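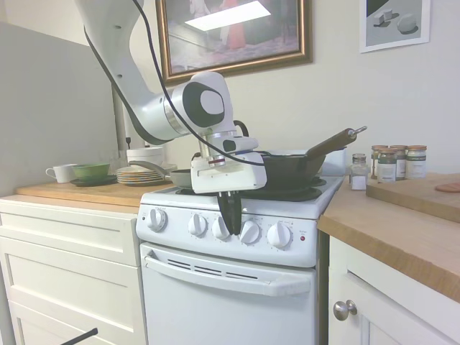
I have cooked on gas for most of my adult life, and when we took the apartment on Iresley I told everybody who would listen that the electric stove would be gone by April. Well, April came and went, and I've grown so fond of the thing that I gave it a proper scrub on Sunday and stood back to admire it like a new car.

It's a plain white stove with coil burners and a row of knobs along the panel above the oven door, the kind with little markings printed around each one. My first month with it was a disaster. Gas tells you what it's doing, you can see the flame, but a coil just sits there looking innocent until your onions are black. I burned rice, I burned a very nice pot of lentils, and I once stood for ten minutes waiting on water because I had turned on the wrong burner (and then, of course, put my hand near it).

What finally helped was learning to move the pan instead of fussing with the knob. A coil takes its time cooling down, so if the garlic is going too fast I lift the whole pan off and let it think about its behavior for a minute. I also turn the heat off early now. Eggs will finish themselves on whatever warmth is left, and so will a pot of greens with the lid on.

My black wok lives on the right rear burner, more or less permanently. I know you're supposed to put things away! But it has a long wooden handle with a loop for hanging, and I've been meaning to put up a hook for it ever since we moved in, and the hook is still in its paper bag from Jevance, the hardware store down the hill. I use the wok most nights anyway. Cabbage, noodles, leftover chicken, popcorn if there's a movie. The smaller gray pan stays over on the left and does the eggs and the toasted nuts and anything else that would get lost in the big one.

The dishes have ended up out on the wooden counter next to the stove, and there I have no excuse except that I like looking at them. The plates with the colorful striped rims came from the Nigatu flea market, where I paid 30 dollars for the lot and carried them home on the bus in my lap. The white bowls came later, and they get used for everything from soup to keys. The green bowl was a present to myself, and it sits on a dark plate because I think it looks handsome there. I did try the plates in the cabinet for two weeks and found I was eating off paper towels, so out they came again.

I've been promising a recipe, so here is what I made after all that scrubbing:

**Sunday cabbage**

- 2 tablespoons oil
- 4 cloves of garlic, sliced
- Half a green cabbage, cut in ribbons
- A good splash of soy sauce
- A squeeze of lemon

Get the wok hot before anything goes in, and give it longer than you think on a coil. Oil first, then cabbage, and leave it alone until the edges brown. Push it to the side, add the garlic, and stir it all together with the soy. Turn off the burner, add the lemon, and eat it over rice. I had mine with a fried egg on top, and there was enough left for Monday's lunch.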